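What Is Plastic?

Plastic is a material made of very long molecules. A molecule is a group of atoms joined together. In plastic, small molecules are linked end to end, like beads on a string. The long string is called a polymer.

Most plastic is made from oil or gas taken from under the ground. The oil is heated and split into parts. Some of these parts are then joined up to make polymers. Factories sell the result as small grains called pellets.

Thin plastic

To make a bag, pellets are melted and the soft plastic is blown up like a balloon. The wall of the balloon becomes a thin sheet, or film. It is pressed flat, cut and sealed along one edge. Film bends easily and keeps out water.

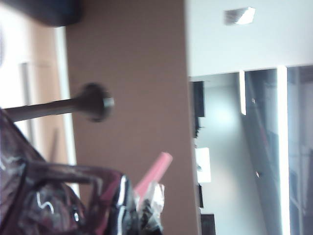
A shiny plastic bag. Each fold reflects light.

Colour is added before the plastic is shaped. A small amount of coloured powder, called pigment, is mixed in with the pellets. The colour goes all the way through, so a scratch does not remove it.

Thick plastic

Hollow objects such as bottles and watering cans are often made by blow moulding. There are 4 stages:

1. A tube of hot, soft plastic is lowered between two halves of a mould.
2. The mould closes around the tube.
3. Air is blown in, and the plastic is pushed against the walls.
4. The plastic cools and sets, and the mould opens. 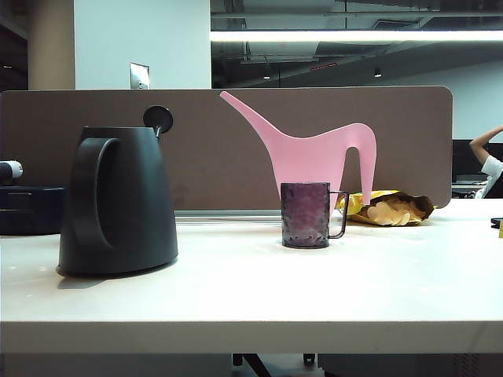 Can it be used again?

Some plastics soften each time they are heated. These are called thermoplastics, and many can be recycled. Others set hard once and will not melt again – they are called thermosets. Old thermosets can sometimes be ground up and used as filler.

Words to know

Film: a very thin sheet of plastic.
Pigment: a powder that gives colour.
Polymer: a long chain of small molecules.

Written by Saranya Hegde. Checked by Su-chen Tsai.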